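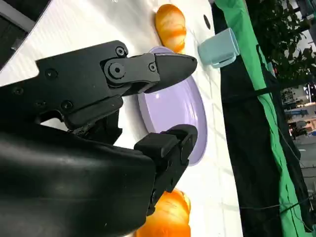

Home | News | People | Sites | Back issues

LIFE AT WORK

The lilac plates and me

I've been laying up breakfast trays at the Carkholm kitchen for nine years, so when Chunhua Li from the projects office asked if I'd spend a few weeks helping to teach an arm to do it, I said yes mostly out of nosiness. I also wanted to know what was going to happen to my job, and I'd sooner find out by standing next to it!

We do 300 trays on an ordinary morning. Plate, roll, mug, all on the same side so the people carrying them don't have to think. It's not hard work but it's the same reach over and over, and by March my shoulder was telling me all about it. Qiuyue Jiang on the early shift has had the same trouble with her wrist.

The practice table is a plain white one with a purple plate, a couple of orange-looking rolls and a pale blue mug. The arm has a black gripper with two fingers, and one of them comes to a point like the end of a crochet hook. I'd expected it to go for the roll first, as I would, but we've been working a lot on the plate. A plate is a pig of a thing to pick up if you've only got two fingers. You and I get a thumb over the rim without noticing. The arm has to come in at the right angle, and if it's a bit too high it just pats the top and wanders off again (I laughed, I admit it, and then felt mean).

My part is steering it through the job and saying what a good tray looks like. Chunhua had written that down as "items placed correctly", which made me snort. Handle towards the plate or away from it? Roll touching the mug? We ended up with two pages of notes between us, and I was quite pleased to see my name on them.

Now, the bit everyone asks me in the corridor. The plan from Vosovis, who are supplying the system, is for the arm to take 200 of the morning trays once it's ready, and for us to do the rest, including all the special diets. The early shift would start half an hour later, which suits me fine - I can get the dog out first. Qiuyue is less keen, as she likes finishing early to fetch her grandson, and she's said so. Chunhua has promised that start times will be talked through with each of us before anything is fixed. I've asked for that in writing too.

Two people will be trained to look after the arm and that comes with a pay grade, so do put your name down if you fancy it. You don't need to be good with computers. I still can't work the printer.

If you'd like a go at steering, the sign-up sheet is on the board by the dish store. Bring your reading glasses and mind the cables.

Last updated: June 2024

Contact the newsletter team | © Carkholm Kitchens | Back to top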